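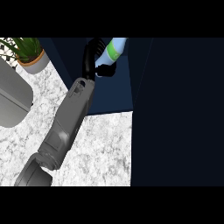
About Skumitz

Skumitz develops strategy games for phones and tablets. The studio was founded by Darnell Szabo, who still writes the combat rules and signs off on every balance patch. We have 22 employees in 2 offices.

Our first release, Pivach, is a card battler with short matches and a shared mana pool. It currently has 446 cards. Our second, Jurnent, is a lane defense game built on the same rules engine. Both are free to download and receive a balance update every three months. 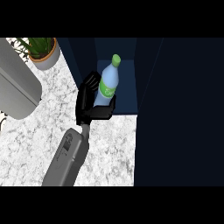 Item art at Skumitz follows one readability standard. An item must be identifiable at thumbnail size, on a dark background, with its text removed. Shape is tested first, then color. A pale blue bottle with a lime-green cap passes against a navy cabinet interior even when the word on its green label cannot be read. Items that fail go back to the art team before any stats are assigned.

Match servers run on Mbeki, our in-house network layer. Mbeki resolves all card effects on the server - the client only displays results. Replays are stored as input logs and can be exported from the match history screen.

Press and job inquiries: use the contact form and select the department. Bug reports go through the in-game menu, which attaches the match log.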